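Testing a bin-clearing arm on mixed household items

Sorting a bin of odds and ends is a fair test of whether a machine can take over a household chore. Rigid boxes are mostly solved. Soft and bristled items are harder.

1. Clamp the bin to the table. Any shift invalidates the camera calibration.
2. Choose 6 items of mixed shape and stiffness. Place some touching and at least one apart.
3. Set a time limit of 57 seconds per pick.
4. Run 14 rounds, rearranging the items between rounds.
5. Log each attempt as clean, slipped or missed. Record double picks separately.

For fuzzy items, lower the approach until a finger meets the fibers, then close slowly. Depth readings on loose pile are unreliable, so use finger contact as the reference. Check cable slack at the wrist before every round.
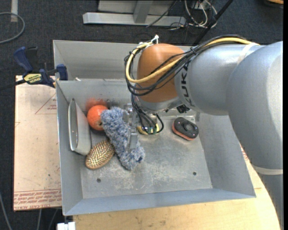

Mehwish Rizvi wrote in to object that a bin is the easy version of the chore. At home the same brush ends up under a sofa, she said, and a person finds it without being given a time limit. She would add a floor test before calling anything ready.

A floor procedure will go on a separate page. Use the same log format for both.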